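Home | Reviews | Kitchen | Furniture | Paint & Walls | Contact

Bratosholm wall panels: a year on

4 min read

I bought the Bratosholm panels last November to cover a wall in our back room that had been patched too many times to paint. They are smooth white boards with a groove down one side and a tongue down the other. A pack cost 443 kroner from Fagerlund and I needed more than one, plus the trim, so the whole job came to 1108.

Delivery was on a Friday, a day later than promised. One board had a crushed corner. Fagerlund replaced it without asking for the old one back, and I cut it up for the short piece over the door.

Fitting

The instructions are a single folded sheet and the drawings are small. The boards go up on battens – glue alone is allowed, but my plaster was too uneven for that. A fine-toothed saw gave a clean edge. A jigsaw with a coarse blade chipped the coating, so I stopped using it after the first cut. My neighbour Aníbal held the long boards while I fixed them, and we were done by 18.00.

The joints are tight if the first board is plumb. Mine was slightly out, and I had to plane the last one to a taper. From across the room it doesn't show. Against a brown wooden table the white looks clean and fairly neutral, without the blue tint I had with the Estlow boards in the hall.

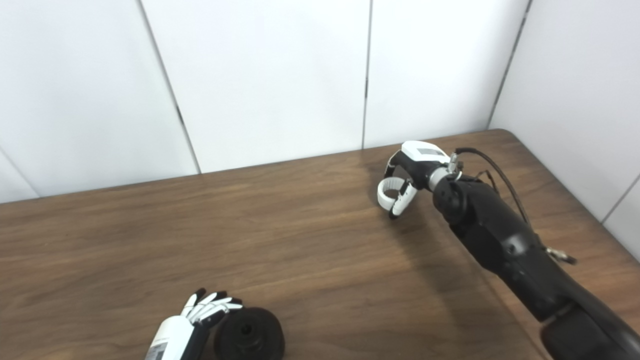
Cleaning and wear

Pencil and fingerprints wipe off with a damp cloth. Coffee does too, if you get to it the same day. A chair back has left one dull mark that I can't shift. Jerkel sell a touch-up pen for 119, and it covers scratches well but dries a bit shinier than the board.

Would I buy them again? Yes, for a dry room. I wouldn't put them behind a cooker or a sink – the cut edges are bare and the sealing strip is sold separately.

Related
Estlow hall boards: long-term review
Choosing battens for an uneven wall
Jerkel touch-up pens compared
Three fine-toothed saws under test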